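Gelov Code of Practice, Working Group on Robotic Handling of Computer Parts
Minutes of the meeting held 05/12/2021
Present: delegates of Dostetti, Grutex and Sproģis; the secretariat
Status: approved for circulation

1. Opening and agenda

The chair opened the meeting and the agenda was adopted with one change: the item on cable routing was moved ahead of the item on fixtures. The minutes of the April meeting were approved after correction of a clause number in item 4.

The secretariat reported that comments on the second draft had closed with 159 entries. Editorial entries have been handled by the secretariat and will not be discussed unless a delegate asks for it. The technical entries fall mainly under clauses 5 (approach and reach), 6 (fixtures) and 7 (processor and memory handling).

2. Clause 5.2, approach into an open case

The draft requires that a gripper enter an open case along a path taught or computed for that case model, and that the path be checked against cables as well as fixed parts. Dostetti had asked for cables to be dropped from the requirement, arguing that cable position can't be known in advance. Sproģis wanted them kept. In its view a case with loose power wires above the board is the normal condition, and a rule that covers only sheet metal and connectors would leave out most real contacts.

The meeting looked at the reach position over the memory slots and the processor socket.

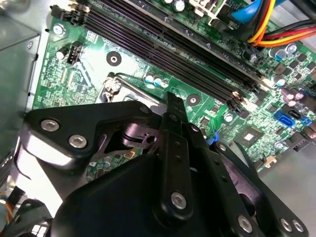 Grutex replied that the requirement could be met only if cables were tied back first, and that the code should say so openly instead of leaving each site to find it out. Its own practice is to treat tying back as a manual step with a sign-off. It would accept a weaker rule for cells with force sensing at the wrist, provided the stop threshold is recorded in the job file.

After discussion the clause was split. 5.2.1 covers fixed parts and remains a "shall". 5.2.2 covers cables and reads: "Cables that can enter the swept volume of the gripper shall be tied back or removed before automatic running. Where this is not possible, contact shall be detected and motion stopped." The note on force sensing moves to Annex B.

Dostetti asked for its reservation on the second sentence of 5.2.2 to be recorded. It considers "detected" too open without a test method.

3. Clause 5.4, speed inside the case

The draft limit of 300 mm/s at the tool center point was thought too high for movements below the rim of the case. The limit was changed to 200 mm/s below the rim. The higher figure stays for movements above it. The final approach to a socket or slot is not given a number in the main text; the clause now requires a separate, documented value for each part type.

A proposal to lower the limit further when a person is inside the marked area was ruled out of scope. The risk assessment for the cell governs that case, and clause 1 already says so.

4. Clause 6, fixtures and staging of parts 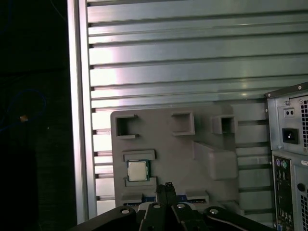

Clause 6.1 asks that each staged part have one defined resting position and that the position be reached without adjustment by hand. The Sproģis comment was that "defined" had been read by some users as "marked", so that a taped outline on a bench was thought to comply. It was agreed that a mark alone is not enough and that the fixture must limit movement of the part in the directions the gripper can push it. Ledges of the kind that hold the processor above and below on the gray tray are acceptable under the new wording if the sides are also dealt with, either by the fixture or by the order of gripper motion. The text will read: "Each staged part shall be located by surfaces of the fixture. Visual marks may be used in addition."

On 6.3, distance between fixture and workpiece, Grutex withdrew its proposal for a minimum gap. Delegates were satisfied that a small gap is tolerable where both items are fixed to a common base. Where either item can shift, the fixture position shall be verified at the start of each shift and after any change of case.

Clause 6.5 on fixture material was not reached and goes to the next meeting. The secretariat is to collect wording on electrostatic properties from all delegates before then.

5. Clause 7.1, processor placement

The order of operations was reviewed step by step. The draft sequence is: retention bracket open, lever position confirmed, socket inspected, processor presented above the socket, orientation confirmed, processor lowered, gripper opened, bracket closed. Sproģis proposed that orientation be confirmed before the part leaves the fixture as well as above the socket. Grutex objected to two checks on cycle time grounds.

It was pointed out that the two checks find different faults. A check at the fixture finds a part loaded the wrong way round. A check above the socket finds a part that has turned in the fingers. The second was made mandatory and the first recommended.

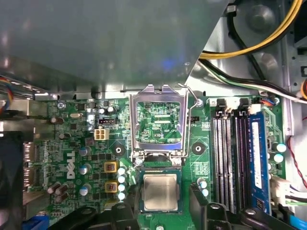 The remaining question was what the controller does when the second check fails. The draft allowed a retry without release. Delegates agreed that a retry with the part still in the fingers can be allowed once, after a return to a safe height, and that a second failure shall stop the job and call an operator. The part shall not be put down inside the case under any condition. The operator's action is to be logged with the fault.

Contact with the heat spreader was discussed briefly. Fingers should hold the processor by its edges and should not touch the contacts on the underside. Dostetti will supply a drawing for Annex C showing permitted and forbidden contact zones.

6. Clause 7.3, memory modules

The clause requires the slot state to be established before every insertion. Delegates agreed that slot state has to include latch position and whether the slot is already occupied, and that the record from an earlier job is not acceptable evidence. The state shall be read at the case on the day of the job, by camera or by an operator.
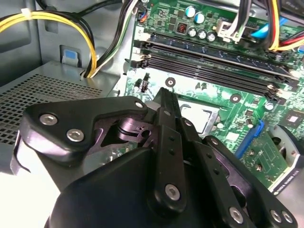 Item 6: module in the topmost slot, remaining slots empty, graphics card fitted at right

Grutex asked whether an expansion card should be removed before memory work. Opinion was divided. The agreed text leaves cards in place if the path check under 5.2.1 was made with the card included in the case model. If the card type is unknown the job shall not start automatically.

Insertion force limits were left open. Sproģis has test data from its own cell and will circulate it with the method used.

7. Clause 9, inspection and upkeep

The interval for finger inspection was set at 700 insertions or one month, whichever comes first. Inspection covers wear at the finger tips, tightness of visible screws, and free movement of the linkage. Dostetti noted that a thread-locking compound used near exposed boards must be fully cured before the gripper goes back into service; this is added as a note.

8. Actions

Secretariat: issue third draft with clauses 5.2, 5.4, 6.1, 6.3, 7.1, 7.3 and 9 as amended; request wording for 6.5.
Dostetti: drawing of contact zones for Annex C; proposal for a contact detection test method.
Grutex: text for the tie-back sign-off, with sample form.
Sproģis: insertion force data and method.

9. Next meeting

To be held at Sproģis after circulation of the third draft. Clause 6.5 will be taken first, followed by the reservation recorded under item 2.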